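Trustetti Lalero 31 Cabin Window Shade Cassette

Part no. 916 - for business jet and turboprop cabins

Overview

The Lalero 31 is a replacement cassette for pleated cabin window shades. It fits behind the existing side panel and uses the same four fixing points as most older cassettes, so the panel itself does not need to be cut or drilled. It is supplied with the shade already mounted and tensioned. Your interior shop has only to fit it, connect the cord or the motor plug, and close the panel.

We started this product after many operators told us the same thing: the pleats are still good, but the cords are worn and the shade does not stay where the passenger leaves it. In the Lalero 31 the cords run over rollers and not through plain holes. They can be changed from the front, with the cassette in place.
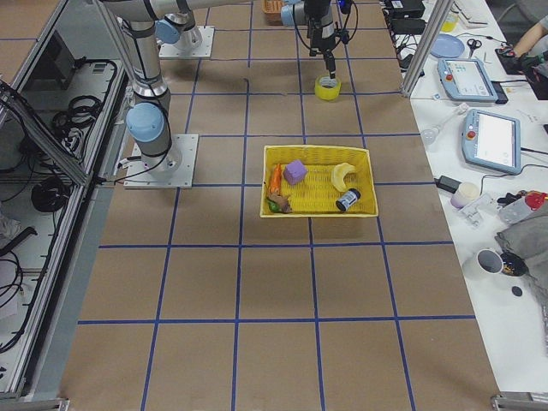 Blue tape grid on brown paper, work table.

Manual and powered versions

The manual version has one handle at the center of the lower rail. The powered version has a small motor at the top of the cassette and can be moved from the seat switch or from the cabin management system, if the aircraft has one with a free output. Both versions have the same outside size. It is possible to begin with manual shades and change to powered ones later, but please tell us this when you order, because the wiring must be put in the first time.

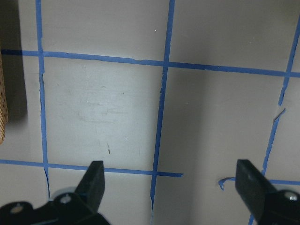 Measuring the window opening is the step where most ordering mistakes happen. Please measure the height on the left and on the right, and the width at top and bottom, and write down all of them, also when they look the same. Use a steel rule against the bare panel edge. If the difference between the left and right height is more than 2 mm, send us a paper template of the opening together with the order form.

Fabrics and colors

Pleats are available in a light-filtering fabric and in a blackout fabric, and one cassette can hold both, one above the other. The color card has 31 shades. Colors on a screen are never fully correct, so we send the card by post before the order is confirmed. Customer's own fabric is accepted after we have tested a sample for pleating. 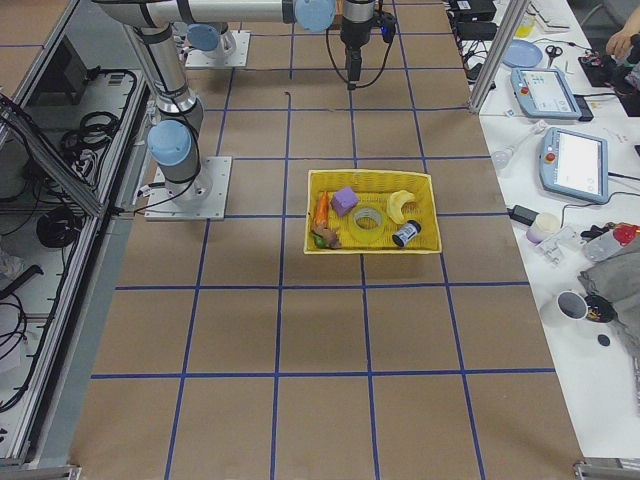
Fabric burn test reports are supplied with each batch. Approval for installation on your aircraft stays with your design organization or repair station. We can supply drawings and weights to help with this work, but we cannot give the approval ourselves.

Spare parts

Cords, rollers, handles and lower rails are sold separately. The motor is changed as a complete unit. Cords are sold in pairs - please do not change only one, the shade will hang uneven after a short time.
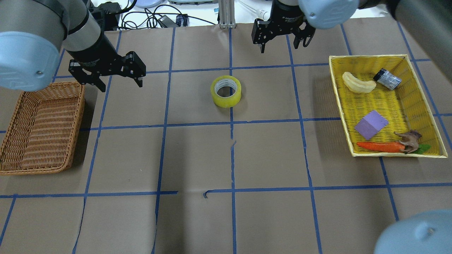 Cassettes that come back to our Skaltstead workshop for overhaul are opened, cleaned and checked before we send a price. Please remove loose hardware from the cassette and pack it in its own bag with the part number on it. Small parts are kept together during the work. Turnaround is normally four weeks, and in June it can be longer.

Ordering

Orders and questions go to the Trustetti sales desk in Skaltstead or to our distributor Malinowski. Please give the aircraft type, serial number, window position and version. Left and right cassettes are different parts and cannot be exchanged.

Page updated May 7, 2018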